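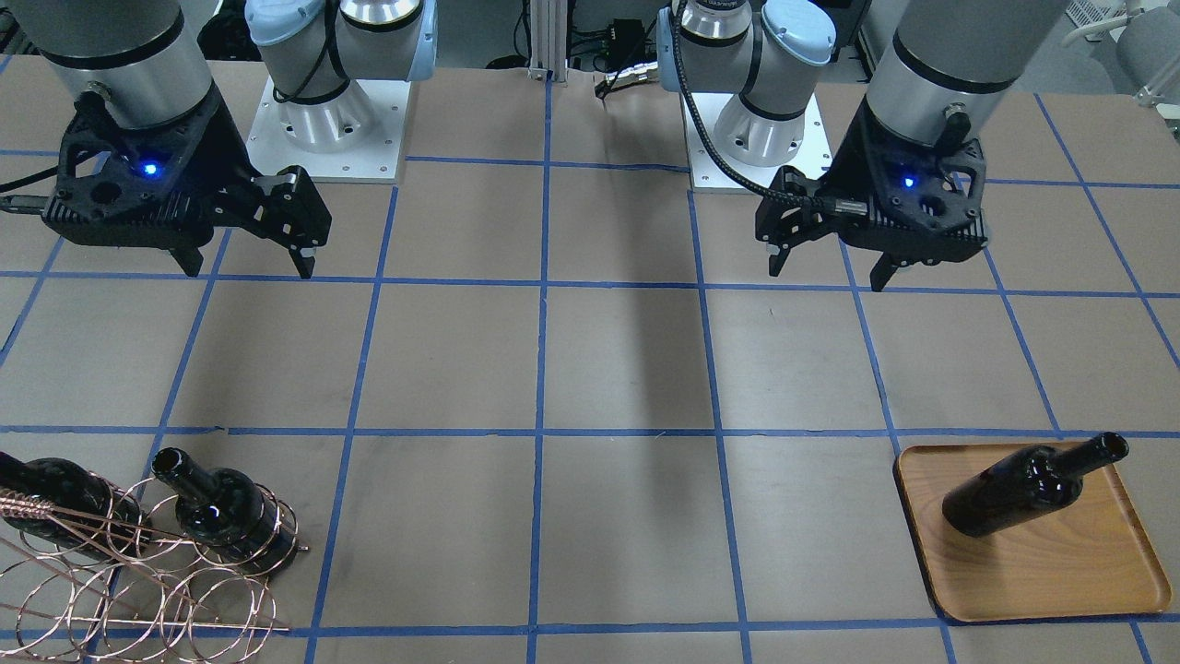

May 2, 2019

Spent the morning on the trade secret question for the Tadico matter and I'm writing it down now before it leaks out of my head. Short version: I think Tirnora has a decent claim, but the paperwork is thinner than I'd like.

The facts as I have them. Tirnora shared its supplier list and pricing formulas with Tadico under a two-page NDA. The NDA ran for 12 months and then just stops (no survival clause, ugh). Tadico went quiet, and then in September started quoting Tirnora's customers at prices that look awfully familiar. We want to know if the formulas are still protected now that the NDA is over.

I read 16 cases before lunch and they split pretty much how you'd guess. Some courts say that if you let the agreement run out, you've told the world you don't care anymore. Others look at the whole picture: who had passwords, what got stamped confidential, what people were told when they left. I like the second group much better for us, obviously! But I haven't checked which way our appeals court leans, and the one decision I found is unpublished.

Things still bugging me:

The formulas were in a shared folder called Rumen, and it looks like everybody in sales could open it. Need the access logs. If it was the whole company, that hurts.

Were the pages marked? The copies I have say "draft" and nothing else. Maybe the originals are better.

Damages. The client keeps saying 2000 orders, but I can't tell if that's orders lost or orders total. Ask again, in writing this time.

Also pulled the old Ortuño memo on expired NDAs. Good on the basics, though it was written before the federal statute, so please don't anyone copy from it without updating (I nearly did). I put a note on the first page.

We have 30 days to answer their motion, which sounds like plenty and never is. Tomorrow: appeals court cases first, then the logs, then a rough outline of the reasonable measures section. The library copy of the trade secrets treatise is on my desk if anyone's hunting for it.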